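Looking after the hand gripper: a small gallery from the bench at Roltcombe

A few people asked what I do with the hand-held gripper between sessions, so I've put my notes on a page at last. It's the little black two-finger one we call Eren, and I've had the job of keeping it in order since January, when Tormod Hellström handed me a biscuit tin full of screws and said good luck. (The tin is still in service, and I still don't know what half of the screws are for!)

Eren is a simple enough thing. You hold it, you squeeze, the fingers close on whatever you're after, and a camera looks down past them at the job. No motors to burn out, which suits me down to the ground. What does go wrong is nearly always in the fingers or the bits that carry them, so those get most of my attention, usually first thing with a mug of tea and the radio on low.

My morning check takes 10 minutes if I don't get distracted. I open the fingers as far as they'll go and have a look at them over a plain surface, then close them slowly and feel for any catch in the travel. If one side drags, I back off its screws a quarter turn, work it open and shut a few times and nip them up again. Mulugeta Asfaw taught me to do the screws a bit at a time, going from one to the other, and I've had far less trouble with crooked fingers ever since.

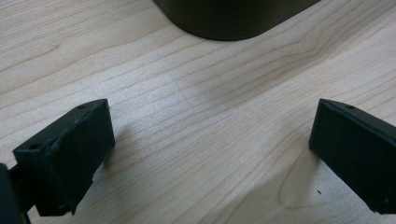

Fingers wide open over the table. The small round holes on top are easy to spot from this angle, and the left one has the rougher face of the two.

I do like looking at them against pale wood. Black on black is hopeless, and I spent weeks squinting at these over a dark rubber mat before the penny dropped. On a light top you can follow the edges properly, and any little bump or notch shows itself. I run a thumbnail along the inner faces as well, because my eyes aren't what they were and my thumb is very fussy.

Rough patches don't bother me much on the outside. On the gripping side they do, so those get a few strokes with fine paper wrapped round a lolly stick, then a wipe with a dry cloth. I stopped using anything wet after a finger came back from me smelling of lemon cleaner and slid off everything it touched for the rest of the morning. Lesson learnt, and Tormod still brings it up.

Spares live in a drawer marked Rovora, which was the name of the grip we had before this one, and I've never got round to changing the label. There were 8 fingers in there last time I tidied. I write the fitting date on a bit of tape stuck to the bag, along with how many squeezes the old one managed. The best so far did 887 before I wasn't happy with it, and the worst did 54, though I think I'd overtightened that one and it never really stood a chance.

Next on my list is the thumb lever, which has started to squeak on the way back. Mulugeta reckons it's the spring and I reckon it's the pin, and there's a packet of custard creams riding on it. I'll add to this page once I've had it apart.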